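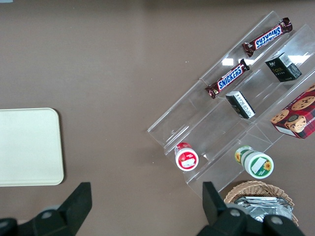 Calum Cairns would have kept the drums off the second side altogether, and he told the rest of Farnow so on the first night of recording. Torben Nolte, who plays them, agreed with him for a day and then changed his mind.

"He came back with brushes and a floor tom and played along to the rough mix," Cairns says. "I still think two of those songs would be fine without him. The other ones, no."

The record is called Gevbridge and it is the band's second. The first was made in four days and sounds like it – loud, quick and slightly out of tune. For this one they took most of July, working in the evenings in a former print shop with a low ceiling and a bad piano. Nolte says the piano ended up on more songs than anyone had planned.

"It's flat in the middle and sharp at the top. Rakiya wrote around it. If you tuned it you'd have to write the songs again."

Rakiya Ugwu sings and plays most of the keyboard parts. She had 40 sketches when they started, many of them under a minute long. "I don't finish things on my own," she says. "I bring a verse and wait to see who gets bored." The longest track, "Oshima," came from two of those sketches in different keys. The join is at the point where the bass drops out, and she says she can't listen to it without hearing the splice.

The bass belongs to Gil-soo Yeon, who joined after the first album and had never played in a rock band. He studied double bass and spent several years in theater pits. "You learn to come in after 129 bars of nothing," he says. "In Farnow there's no nothing. I had to ask for some."

He got it on "Oshima" and again on the closing song, where he bows one low note for nearly the whole length. Cairns wanted a guitar over it. There is no guitar over it.

Rainer Hollmann mixed the album and is also putting it out on his label, Fivico, in a first pressing of 352 copies. Asked whether that number means something, Ugwu says it was what the plant could fit in. The sleeve is plain gray card with the titles on the back.

They played the whole record in order for the first time on 26/02/2022, with a rented upright in place of the print shop piano. It was in tune, and Ugwu moved her parts down an octave to get away from it. More shows are being booked, and Nolte would like to do them without a piano at all. Cairns is for it. Ugwu is looking at organs.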